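Changes to guest room bookings at Sadovholm

From November, the two guest rooms at Sadovholm will be booked through the residents' office on the ground floor. The paper list in the entrance hall will be withdrawn. Bookings already entered for Room 121 remain valid and need not be made again.

The charge stays at 100 crowns per night, bed linen included. Residents may book a room for relatives or friends for up to a week at a time - longer stays require the written consent of Knut Harms, house manager.

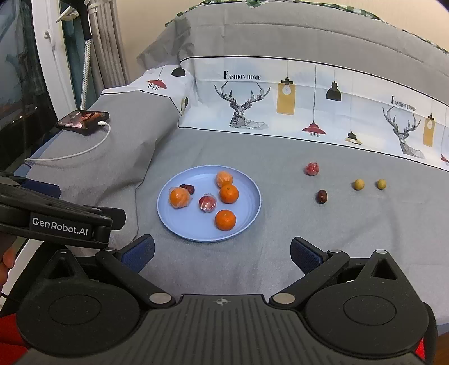 Keys and late arrivals

Keys are handed out at the office until 6 pm. Guests arriving later should ask their host to collect the key beforehand and sign for it. Lost keys must be reported on the same day, as the locks are serviced by Seidel and replacements have to be ordered.

Used linen should be left in the room on departure. Questions about bookings may be addressed to Amra Kelmendi at the residents' office.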